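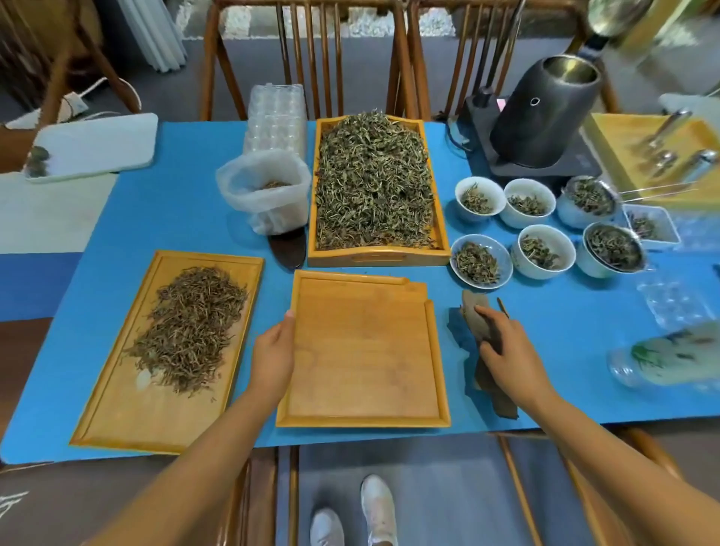
Tri du thé à la main : plateau carré vide, feuilles à gauche, tasses à droite

Compte rendu de la réunion de mars, retour sur la démonstration à Dolmont

Présents : Yogesh Rawat, Aarti Jaiswal, l'équipe d'Astow en visio (le son coupait, comme d'habitude) et moi à la prise de notes. Début à 14 h.

1. La visite
Yogesh a commencé par raconter la matinée à Dolmont pour ceux qui n'avaient pas pu faire le déplacement. En gros : accueil très sympathique, café tiède, puis deux heures devant la cellule Semwal. Le bras prend le plateau par les deux bords, le penche, le repose. À vide c'est superbe ! Avec des feuilles dedans, il va encore trop vite à mon goût et on en retrouve sur la nappe. Aarti trouve que je suis sévère. Je le note quand même.

Les gens d'Astow ont demandé si le bras saurait passer d'un plateau à l'autre sans réglage. Réponse de Yogesh : oui pour le carré, non pour le long, et pour le grand plateau de service avec sa poignée découpée, on n'a pas essayé.

2. Les essais
On visait 3 000 prises enregistrées dans Breltutico avant la journée portes ouvertes, on en est à 3 107, donc bravo à tout le monde. Sur le total, 1 515 concernent le plateau carré. Aarti voudrait plus de pincettes et moins de plateaux dans la prochaine série. Discussion assez longue là-dessus (j'ai décroché un moment, pardon), et on est d'accord pour rééquilibrer. 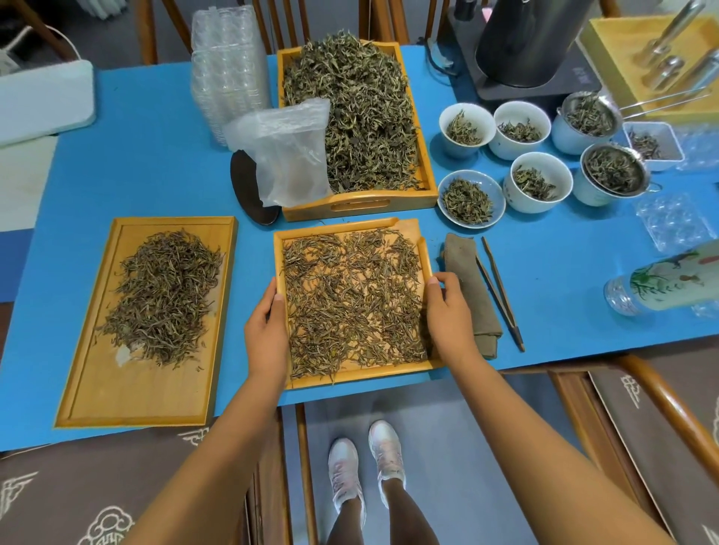

Pôle Manipulation et gestes fins

3. Le geste à la main
On a reparlé de la façon de tenir le plateau carré : une main de chaque côté, le pouce posé sur le rebord. C'est cette prise que Semwal doit reproduire, et Aarti insiste pour que le coin ouvert serve de bec verseur, toujours orienté du même côté. Yogesh se demande si la pince aura assez de place quand la table est aussi chargée, avec les tasses et la bouilloire juste derrière. Moi aussi, je l'avoue. On teste d'abord avec la table complète, on enlèvera des choses seulement si ça coince.

Question d'Astow sur les feuilles fines et torsadées : est-ce que la caméra les distingue du bois clair ? Yogesh pense que oui, sauf quand la couche est très mince. Il refait des mesures.

4. Portes ouvertes
Deux passages, un le matin et un l'après-midi. Aarti fait le tri à la main, puis le bras prend la suite sur le même plateau. J'ai proposé de laisser le public sentir le thé (ça plaît toujours !), adopté sans débat.

5. À faire
Yogesh : ralentir l'inclinaison, mesures caméra
Aarti : nouvelle série avec pincettes
Moi : écrire à Semwal pour la pince, réserver la salle

Fin à 15 h 40. Prochaine réunion à fixer par mail.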